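Felt on the worktable, one month in

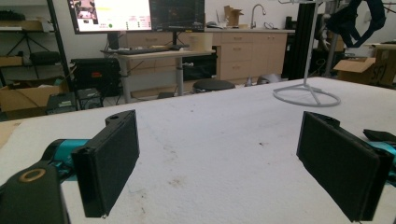 The white top, smudges and all, with the standing desk behind it.

I have been meaning to write about this table for weeks, and it finally happened on a Monday night when I should have been doing something else. So! The felt top. I love it. I love it more than any other change I've made to the workshop this year, including the new lights, and I was pretty loud about the new lights.

If you read the November post you know the old surface was bare and hard and everything on it rattled. Put a screw down, it rolled. Set a little part down and look away, it was on the floor under the shelves with its friends. I tried a rubber mat for a while (the big gray Vultolis one) and it smelled like a tire store for 2 months, so that went out to the garage.

Then I came across a bolt of white craft felt in the remnant bin at Khokhar, the fabric place on the corner, and bought the whole thing on the spot. I didn't measure first. It fit with enough left over to wrap under the edges, which I'm counting as skill.

Putting it on took one evening. I stretched it from the middle out, working toward the short sides, and stuck it down underneath with double-sided tape. Staples would hold better, I know, but I want to be able to peel it off and swap it when it gets too grim. My first try had a ripple right across the center — I pulled one side too hard — so I lifted that half and did it over. Second time it lay flat and it has stayed flat.

What I like most is how quiet it is. You set a tool down and there's just a soft little thud. Small parts stay where you put them, and against white you can find a black washer from across the room. I used to work with a flashlight between my teeth looking for those things!

Now, the stains. Yes, it has stains. There are grayish smudges on it already and a few small brownish spots out toward the middle, and I blame coffee for at least some of those. A lint roller gets the fuzz and crumbs. Dish soap on a damp rag gets maybe half of a fresh mark if you dab and don't scrub. Scrubbing raises the nap and then you have a stain that is also furry. I've decided I don't mind. It's a worktable, and I'd be a little embarrassed if it still looked new.

The other thing I'd tell you is to think about what's near it. My standing desk is just past the table, wood-toned top, gray metal legs, two monitors and a keyboard on it, and I go back and forth between the two all day. Having the screens in view while I've got my hands full at the table is wonderful. I leave notes open on one and a chart on the other and just look up.

The rest of the room is still a mess. The walls are white and everything in front of them is clutter, and I have a set of Irholm shelf boxes that I've been promising to label since summer. That's next. After that I want to try the Cukus wool felt, the thick kind, which is supposed to be denser and shed less. If anybody has used it on a work surface, leave me a comment, especially if you've spilled something on it.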